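여름 침구 정리하는 날, 와이카토 길 공유 숙소 소식

안녕하세요, 동네 소식 쓰는 사람입니다. 이번 주는 큰 뉴스 대신 방 하나 얘기를 들고 왔어요. 루아와이(Ruawai) 공유 숙소가 여름 동안 쓰던 침구를 정리하고 10월부터 가을 침구로 바꾼다고 해서 목요일 오전에 잠깐 다녀왔거든요. 저도 집에 대자리를 아직 깔아 놓고 사는 처지라(네, 아침마다 등이 서늘합니다) 남의 집 정리하는 걸 보면 좀 배우는 게 있을까 싶었어요.

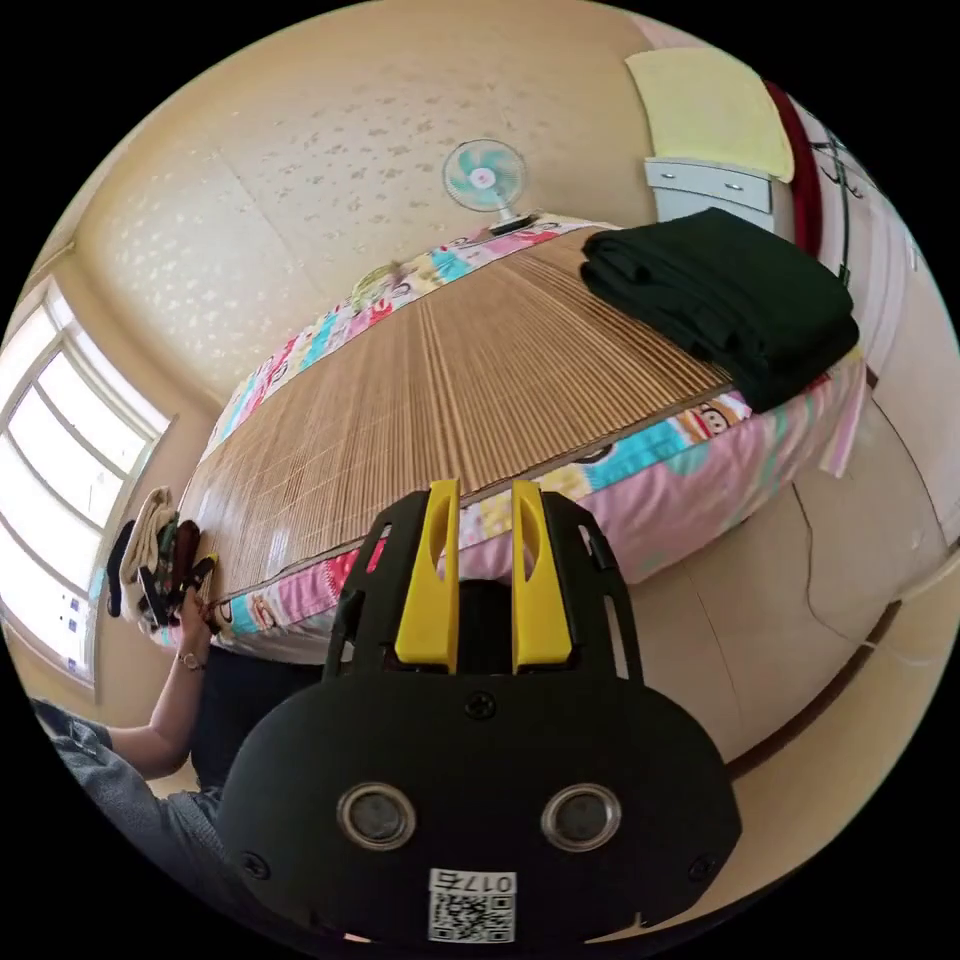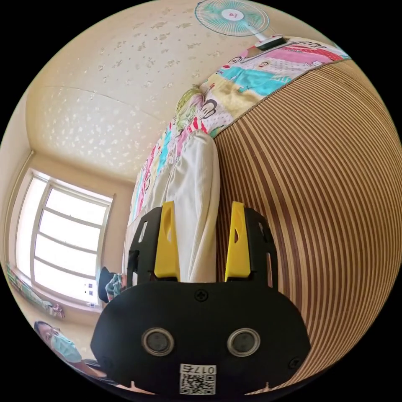 원숭이 얼굴이 찍힌 알록달록한 침구와 선풍기가 있는 방

제가 제일 먼저 반한 건 역시 저 원숭이 무늬예요. 분홍에 청록에 노랑에 빨강까지, 색을 아끼지 않았더라고요! 숙소를 꾸리는 샬라 라히미(Shahla Rahimi) 씨한테 어디서 샀냐고 물었더니 동네 침구 가게 코쿠라(Cokura)에서 아이들 방 용으로 골랐는데, 막상 깔고 나니 어른 손님들이 더 좋아한다고 하네요. "그 방 비었어요?" 하고 콕 집어 물어보는 단골도 있답니다. 무늬 때문에 방을 고르는 사람이 있다니, 저만 그런 게 아니었어요.

이번에 정리하는 방은 모두 4개입니다. 방마다 순서는 비슷해요. 먼저 대자리를 걷고, 그 밑에 깔았던 천을 벗겨 세탁실로 보내고, 매트리스를 세워서 창을 열어 둡니다. 이 창 여는 시간을 라히미 씨는 꽤 엄격하게 지키더라고요. 오전 볕이 좋을 때 딱 2시간. 점심 먹고 와서 닫으면 된다고 하는데, 저는 솔직히 매트리스를 세운다는 생각 자체를 해 본 적이 없어서 옆에서 고개만 끄덕였습니다.

대자리 닦는 법도 물어봤어요. 물을 들이붓지 말고 꼭 짠 행주로 결을 따라 닦고, 그늘에서 말린 다음 둥글게 말아서 세워 보관한다고 해요. 접으면 안 되냐고 했더니 라히미 씨가 정말 큰일 날 소리라는 표정을 지었습니다. 몇 해 전에 하나를 접어 두었다가 다음 여름에 펴 보니 가운데가 뚝 부러져 있었대요. 그 뒤로는 헌 베갯잇을 씌워서 옷장 옆에 세워 둔답니다. 베갯잇 두 장을 이어 박으면 길이가 맞는다고 하니 재봉틀 있는 분들은 참고하세요.

선풍기는 조금 더 꺼내 둘 거라고 해요. 낮에는 아직 더운 날이 있고, 침구 말릴 때 바람을 보내기도 좋다고요. 넣을 때는 날개를 빼서 미지근한 물에 씻고 하루 말린 뒤 다시 끼워서 큰 비닐을 씌운다고 합니다. 저는 작년에 그냥 넣었다가 올해 처음 켠 날 먼지를 한 바가지 뒤집어썼는데요, 올해는 꼭 씻겠습니다. 여기 적어 두면 지키겠지요.

새로 들어올 이불은 월튼(Waltton) 시장 쪽 도매집에 주문해 두었다고 합니다. 들어간 돈을 살짝 여쭤봤더니 커버까지 다 해서 545달러. 한 채에 81달러짜리로 맞출까 하다가 세탁기에 잘 들어가는 얇은 것으로 바꿨다고 해요. 두꺼운 이불은 예쁘긴 한데 건조대에서 이틀을 차지한다면서, 손님 바뀌는 날에는 그게 제일 무섭답니다. 얇은 이불에 담요를 한 장 더 얹는 쪽이 편하고, 추위 타는 분은 한 장 더 달라고 하면 된대요.

그럼 원숭이들은 어떻게 되느냐! 제가 가장 궁금했던 부분인데, 다행히 그대로 남습니다. 빨아서 다시 깔고 가을 이불만 위에 올린다고 해요. 색이 좀 더 바래면 그때는 잘라서 방석 커버로 만들 생각이라고 하는데, 얼굴이 가운데 오게 자르려면 천이 많이 남는다며 벌써부터 고민이더라고요. 방석 나오면 하나 팔아 달라고 제가 미리 말해 두었습니다.

정리하고 나온 헌 침구 가운데 상태가 괜찮은 것은 숙소 현관 옆 바구니에 담아 둔다고 합니다. 필요한 분은 가져가셔도 되고, 얇은 여름 담요가 대부분이라 강아지 깔개로도 쓸 만해 보였어요. 오전에는 청소하느라 문을 열어 두니 그때 들르시는 게 편합니다. 벨은 고장이라 눌러도 소리가 안 나요. 그냥 안쪽으로 크게 부르시면 됩니다.

숙소는 정리하는 동안에도 예약을 받고, 방 배정만 조금 달라질 수 있다고 해요. 원숭이 방을 원하시면 예약할 때 메모에 적어 달라고 하십니다. 다음 소식은 비더(Vider) 빵집 새 오븐 이야기로 찾아올게요.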